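**News from the clinic at Tukwood**

Many of you have written to ask how the relief clinic at Tukwood is getting along after the river came up in December, and I'm sorry it has taken me this long to sit down and answer properly. The short version is that the doors are open again. The longer version needs a cup of coffee, so go get one!

The water took out the road and the lower ward on the same night, and our partners at Anora moved 54 patients up the hill to the old school in Quispe before morning, mostly by tractor. Everyone got there. I still have trouble writing that sentence without stopping for a minute.

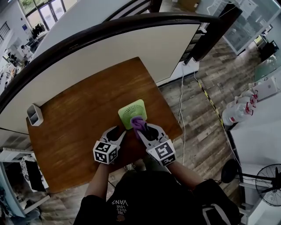
Supplies are the part that keeps us up now. The bridge at Jolla carries light trucks only, so every load has to be split in 2 and driven over twice, and the medicines that need to stay cold go first (the drivers have become very strict about this, bless them). Heat will be the next worry, because the school rooms have tin roofs, and a small square desk fan like the lime-green one on the table, with a purple cloth held up to its grille, is just the sort of thing the nurses have been asking for. They'd also be glad of bed sheets, water cans and more lamps than you would think one building could use. The measles shots did get through, and the team has now given 1,611 of them in the camps along the east bank.

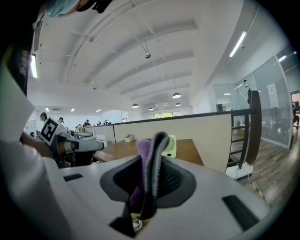 *By the newsletter editor | Field news*

The lower ward is a sadder story. The walls stood, but the floor has to come up, and the builders want to wait for the ground to settle before they start. Until then the mothers and new babies are sharing the school library with the pharmacy, and I'm told the shelves have been very handy for diapers.

If you'd like to help with the floor, mark your gift "Tukwood ward" and it will go straight there. Letters to the staff are welcome too, and they do get read out at supper, so please write clearly and keep them cheerful.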